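Workshop notebook, bindery bench
Tuesday, started writing this up at 4.15 with a cup of tea going cold

Picked up the paste trials again after far too long away from them. For anyone joining at this page, the question is the same one as in June: whether the wheat starch paste we make ourselves is good enough for the spine linings on the Banska ledgers, or whether we ought to go on buying in the Reker powder, which behaves beautifully but goes lumpy if you so much as look away from it. I have a soft spot for our own, I admit, so read what follows with that in mind.

Cooked one batch of each this morning. Ours went in at one part starch to five of water, soaked for 40 minutes and then stirred over a low heat until it turned from milky to glassy. I stirred for 12 minutes after it turned, on Hilkka's advice, and I do think she is right that we have been stopping too early all this time. It came off the spoon in a proper slow ribbon. Sieved twice through the horsehair sieve, which needs a new hoop before long (the split by the handle is getting worse and it pinched my thumb again).

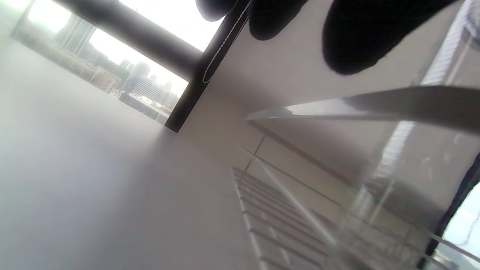
The Reker batch took half the time and I had to sieve it three times. Smoother at the end of it, I'll grant, and it brushes out thinner. On the Oshima tissue it was lovely, no drag at all, and the tissue didn't cockle. On the heavier cotton lining it seemed to sink straight in and leave nothing on the surface to grip with, so I gave those strips a second coat and have marked them with a pencil cross so we don't muddle them with the others.

Strips pasted so far are all from the offcuts of ledger 102. Please leave the offcuts from 669 alone, whoever is reading this! They are a different paper altogether, much harder sized, and I want to do those on a day of their own when I'm not also answering the telephone.

Kaede came by before lunch and we had a long and very enjoyable talk about grain direction, which started with the linings and wandered off into kites. The useful part was this: she cuts her linings with the grain running head to tail, always, and damps the cloth side lightly before pasting so that the two stretch together. I have been pasting on to dry cloth for years and putting the slight curl down to the weather. Tried it her way on two spare pieces and they are lying much flatter as I write, though they aren't dry yet and I shouldn't crow.

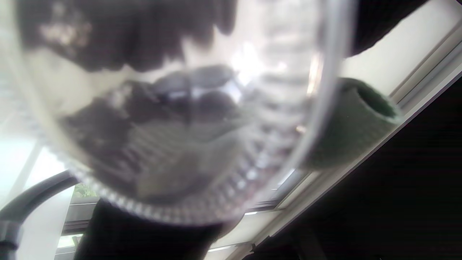 Pressing: everything went between blottings and felts under the small Vidusen press, nipped gently and then let off by a quarter turn. Blotters want changing at the end of today and again first thing. I have used up nearly all the good thick ones, so if you are ordering anyway, please add a packet – the cheap ones shed fluff and I spent a silly amount of time last month picking it off with tweezers.

Still to do:
Peel tests on the dry strips, by hand first and then with the little spring balance.
Check whether the second coat on the cotton has made it too stiff to open nicely.
Ask Hilkka if she still has her notes on adding a touch of methyl cellulose, and how much she used.
Wash the brushes properly, which I keep putting off. The big round one has paste right up in the ferrule.

Leftover paste of both kinds is in the fridge in lidded jars, labelled on the lid. Ours won't be worth using after the end of the week.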